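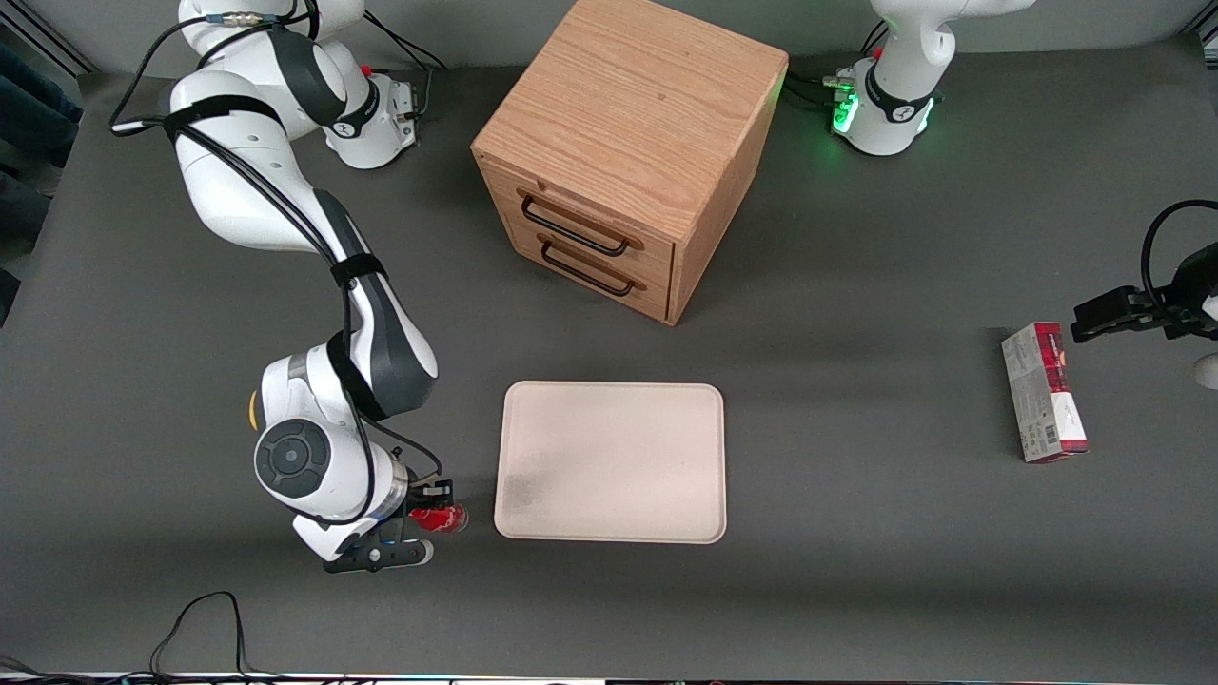
From: Aniela Lis
To: storage-fittings list
Date: 6/25/19
Subject: Re: Bar pulls on small two-drawer cabinets, and tray liners

Thirumalai Pillai wrote:

> We are fitting out the side tables in the Prustberg break rooms and
> I would like opinions before I order. Each table gets one small
> two-drawer cabinet in light oak and one shallow plastic tray for
> drinks. Two questions.
>
> 1. Bar pulls or cup pulls? The cabinets come undrilled on request.
> I had bar pulls on the last set and two of them worked loose inside
> a year. Shinji says this is a screw problem and has nothing to do
> with the handle.
>
> 2. Does anyone line the trays? Cans leave marks on the cream ones
> and the marks don't always come off. I could order dark trays but
> the supplier wants a minimum of 86 and I need far fewer.
>
> Also, does anybody keep the drinks in the cabinet and leave the tray
> empty until someone wants one? Mhairi suggested it for Borkowska and
> I never heard how it went.
>
> Thirumalai

Thirumalai,

Taking these in order, with the handles first.

Shinji is right about the screws. A bar pull is held at two points and the load on a small drawer is low, so a loose one nearly always means the screw was too long for the drawer front and bottomed out before it clamped. It feels tight when you install it. Then the wood moves a little with the seasons and the pull starts to rattle. Measure the drawer front, add the thread depth of the pull, and subtract a little so the screw can't bottom out. If you end up between two stock lengths, take the longer one and put a flat washer under the head. Do not cut screws down with side cutters. The last thread gets mashed and you will strip the pull.

I would stay with bar pulls. Cup pulls collect crumbs, and on a break room table they get wiped from above and never from underneath. Black metal with rounded ends is fine. Square ends catch sleeves and bag straps when the cabinet stands near the table edge. On light oak the black also makes it easy to see when one handle has been mounted out of line with the other, and it is better to find that out with the drill still in your hand.

For two stacked drawers, drill both fronts from the same jig and register the jig from the same side edge each time. If you measure from the center of each front you double the error. Close both drawers fully before checking the alignment. A drawer that is not quite home will look like a handle that is not quite level.

On placement: put the cabinet at the back of the table and turn it a few degrees toward whoever uses it, if the table is deep enough. Leave the full travel of the lower drawer clear in front. People forget this and park the tray there. The tray has a raised rim, and a low drawer will hit it, which is how our first tray at Botetti got its crack. Pull the lower drawer out all the way, mark where it ends with tape, and keep the tray on your side of the tape.

Now the trays. We use the pale cream ones too, with rounded corners and a low rim, and we get the same faint dark smudges. I kept track of these in January because I wanted to know what we were dealing with. There were 3 kinds:

Rub marks from can bottoms. Gray, usually a short arc. These are aluminum from the bottom ring of the can, dragged across the plastic. Dish soap does very little. A melamine sponge takes them off but dulls the surface, and a dulled surface marks faster the next time. I now use a paste of baking soda and water with a soft cloth and accept that it takes longer.

Drink stains. Brown or reddish, with a soft edge. Warm water and dish soap if you get to them the same day. After that, soak the tray flat with a little oxygen bleach in the water and rinse well.

Scuffs in the plastic itself. These look like dirt and do not clean off. Run a fingernail across; if it catches, stop scrubbing.

Lining helps with the first kind and makes the second kind worse, as liquid gets under the liner and sits there. If you do line, cut the liner short of the rim on all sides so it lifts out easily, and round the corners to match the tray. Oliwia used the Pallix mat on hers and had no complaints about grip, but she washed it every evening. I would skip the liner and tell people to set cans down straight and lift them to move them. Most of the gray arcs come from cans being slid.

Cans on their sides are a separate matter. A low rim will stop a rolling can if it starts inside the tray. It will not stop one that comes off the top of the cabinet, so keep the cabinet top clear.

As for keeping the drinks in the cabinet: Mhairi can correct me, but my understanding is that Borkowska did it for one season. Cans standing upright fit in the lower drawer only if the drawer is tall enough to clear the rail above, so take a can with you when you measure. Laid flat they fit almost anything, but they roll to the back when the drawer is shut — a strip of thin rubber matting cures that. Put them in the lower drawer in either case. A full upper drawer, opened all the way, can tip a small cabinet.

Please post the drawer front thickness when you have it. I have a box of 256 pull screws in mixed lengths and can send you 10 of whichever size fits.

Aniela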